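From: Bence Kun
To: workroom list
Date: Wednesday, February 19, 2020
Subject: Re: Surface for the small tables, and the cables

Hello all,

I answer below to the message which came last week from Kozma, because I think it contains several questions at once and only one of them was discussed so far. I quote it in full, for those who joined the list after.

> Dear list,
>
> We are fitting out a second room at Olasdale and I am asked to make
> the tables. They will be small, one person sits or stands at each,
> and the work on them is with little things: cubes, pegs, caps, and
> so on. I have read the old messages in the archive but they mostly
> speak about big benches for heavy work.
>
> My questions:
>
> What do you use for the top? I was thinking of white board, the same
> sort as for shelves. A colleague prefers dark gray because it does not
> show dirt.
>
> Do you build the frame from aluminum profile or from wood? The profile
> is expensive here. I have an offer for 2,561 for the whole room, cut to
> length, without the brackets.
>
> How do you keep cables away from feet? In our first room this is the
> worst problem and I do not want to repeat it.
>
> And last, is it a good idea to mark the floor with tape, or does it
> only collect dust?
>
> Thank you for any advice,
> Kozma

First the frame, as this is where the money goes. I made tables both ways. The wooden ones were for the room in Cusov, and they were good for two winters. After that the joints became a little loose, and when a person leaned on one corner the opposite corner moved. For heavy work you would not notice it. For small cubes you do notice, because a stack of three falls down when somebody rests an elbow. I repaired them with steel angles and they are still in use, but I would not build them again.

The profile does not have this problem, if the corners are done properly. Please do not save on the corner brackets. Your offer is without them, so ask for this price separately before you say yes. In my case the brackets and the T-nuts were much more than I expected, and I ordered 200 of the nuts and had to order again. Also ask if the ends are cut clean. Mine came with sharp edges and I spent one full afternoon with a file.

One more thing about the profile. If you have the possibility, let the rails go a little outside of the tabletop on the back and on the sides. It takes more room, but later you will want to fix something to it, a lamp or a hook or a box for pieces, and then you have the place already and you do not need to drill in the top. I learned this from Musel's drawings, which some of you have. If somebody still has the version with the measurements in millimeters, please send it to Kozma, my copy is only the one in inches.

The height is a question of taste, but I would make it adjustable. We tried 43 inches for standing and it was too high for most people who work with small parts, as they have to lift the shoulders. Now it is lower, and those who like to sit take a round stool with wheels. The stool is good, but it needs a ring for the feet. Without the ring people put their feet on the lower rail of the table and push it slowly across the room.

Then the top. I know your colleague likes dark gray and I understand why. I had it at Cusov. It is true that it does not show dirt, but it also does not show a black cap which has rolled away, and at the end of the day we were searching for pieces with our fingers.

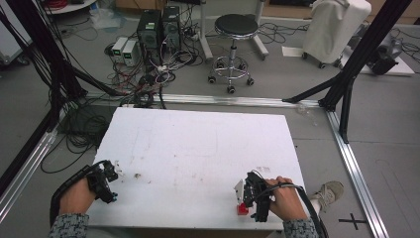 White tops get dirty, I will not say otherwise, and you should decide if this disturbs you before you buy for a whole room. On the one in the picture there are gray smudges over the board, a small brownish speck near the middle, and some faint scribbled marks. For me this is acceptable. The little red cube can be found at once, and this matters more to me than a clean look. Smudges of this kind I first try with a damp cloth and a drop of dish soap, and if they stay, with one of those white foam sponges, but gently. The foam takes away the shine, and where the shine is gone the next dirt goes in deeper. I made one board quite ugly in this way. Scribbles from a pen should be tried with alcohol on a small corner first. If the board is cheap, you can also turn it over after a year, so do not glue it. Fix it from below, with screws that are short enough.

About the cables I can give less good advice, because I did not solve it completely myself. Look at the floor behind the table and you will see my opinion of how it goes in every room: towers, power supplies, a power strip, and the wires in white, red and black spread between them. It starts with one cable and a promise to tidy it on Friday. What helped me a little is the following. Put the power strip up, on the rear rail, before anything is connected. If you do it after, you must unplug everything, and no one wants to. Tie the cables to the upright post in bundles, with hook-and-loop strips and not with plastic ties, as you will open them again many times. The extra length should be hung on a hook, not left as a coil on the floor, where the broom catches it. And if there are cables that go to the hands of the person working, lead them down at the side of the table where the person does not walk in. At our place we led them to the wrong side first, and everybody was stepping over them.

I also recommend to write on both ends of each power cable. Only a number on a piece of paper tape is enough. When we moved one table last September, it took longer to find which plug belongs to what than to carry the table.

The tape on the floor, yes, it is a good idea, but use little of it. A cross where something must come back to the same place is very useful, and black is easy to see on a gray floor. Long lines collect dust at the edges, this is true, and after some months they curl up where the stool rolls over them. I replace a cross when the first corner lifts. Clean the floor with alcohol before and press the tape down with the back of a spoon. Some people prefer to draw thin lines with a pen, which do not curl, but they are hard to see when you are standing, and they disappear with mopping.

To return to your offer: I think the price is possible but I cannot judge it without knowing the size of the profile. Is it the thin one or the thick one? For a small top the thin one is enough in my experience, with one diagonal brace at the post. If they offered you the thick one, ask again with the thin, and put the difference into the brackets and a few adjustable feet. The floor at Olasdale is not flat, if I remember well from my visit – near the window a marble would roll away by itself.

I would be glad to hear from others who have used something else for the top. Somebody wrote once about linoleum glued on board, in a light color, and I never learned how it lasted.

With kind regards,
Bence Kun

P.S. Kozma, I have 3 boards left over from my last order, white, not used. They are a little narrow, but if you make one table as a trial you can have one of them. Only somebody must come for it by car.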